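Ochoa Street Laundry: Frequently Asked Questions

Pickup and drop-off

What are your hours?
The counter is open from 7 a.m. to 8 p.m. The last self-service wash has to be started by 6:45 p.m. In November we close at 7 p.m. and the last wash moves up to 5:45.

Do you pick up from my home?
Yes, within the Nasach and Ochoa neighborhoods. Pickups are between 8 and 11 in the morning and drop-offs are between 4 and 7 in the evening. Leave the bag on the porch or with a doorman and write the name of the account holder on the tag. If the tag has a different name on it, the driver will leave the bag where it is.

Is there a minimum order?
The minimum for pickup is 15 pounds. If your bag weighs less, you pay for 15. There is no minimum at the counter.

How long does it take?
Bags dropped off before 10 a.m. are ready the next day after 3 p.m. Comforters and sleeping bags take an extra day.
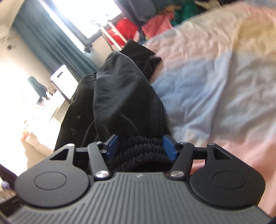

Can I get same-day service?
Sometimes. Call first and ask for Yatziri Quintero, who runs the counter in the mornings. She will check the load list and give you a yes or no. The extra charge is six dollars per bag and you have to collect the bag yourself.

What goes in the bag

Do I need to sort my clothes?
No. We sort into lights, darks and towels. If you have already sorted them, use separate bags and we will keep them that way, but each bag is weighed and billed on its own.

Do you check pockets?
We do, but please check them too. Pens and lip balm cause most of the stains we have to call people about. Coins and keys go in a small envelope pinned to your receipt.

What about black clothes?
Wash them cold and inside out. That is what we do with any dark load unless the care label says otherwise. Black sweatpants and other cotton blends go gray at the knees and seats first, and hot water makes it worse. We leave out fabric softener on darks. If you want it, write "softener" on the tag.

My sweatpants came back with lint on them. Why?
They were most likely in the same bag as a new towel. Towels shed for the first four or five washes. Keep new towels in their own bag for a while. If it was our sorting mistake, bring the pants back within a week and we will rewash them free.

Can you wash items with drawstrings?
Yes. Tie the ends in a loose knot first. We can rethread a string that has pulled out for two dollars, but only if the string is still with the garment.

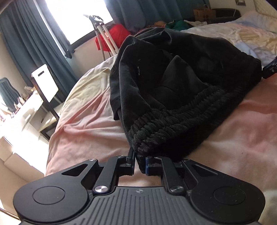
Folding and hanging

How do you fold?
Shirts are folded in thirds, and pants are folded in half lengthwise and then in thirds. Socks are paired flat and not rolled, so the cuffs don't stretch. Underwear is stacked. If you would like your pants hung, bring your own hangers or buy ours at 30 cents each.

Can I ask for a different fold?
Yes. Tell us once and we will put it on your account. Farzad Shojaei handles folding notes and will call you if something isn't clear.

Do you iron?
Dress shirts, blouses and table linens only. We don't iron sheets.

Bedding

How often should a comforter be washed?
Two or three times a year is enough if you use a cover. Without a cover, once a month or so.

Will a king-size comforter fit in your self-service machines?
Only in the two Endix washers by the back wall. Please don't put one in the smaller front machines. It won't rinse properly and the door seal can tear.

Problems and payment

Something is missing from my bag. What do I do?
Call us within three days. Have your ticket number ready, which is the number printed on the pink slip (for example, 373 or 923). Unclaimed items stay on the shelf behind the counter for 60 days and are then donated.

Something was damaged. Do you pay for it?
If we caused it, we pay up to ten times the cleaning charge for that item. Bring the item and the ticket to Jaqueline Zavala in the office. We can't pay for loose beads, worn elastic or zippers that were already broken.

How can I pay?
Card or cash at the counter, card only for pickup accounts. We no longer take checks. Self-service machines take quarters and the blue laundry card. Balances on the old green cards can be moved to a blue one at the counter until the end of November.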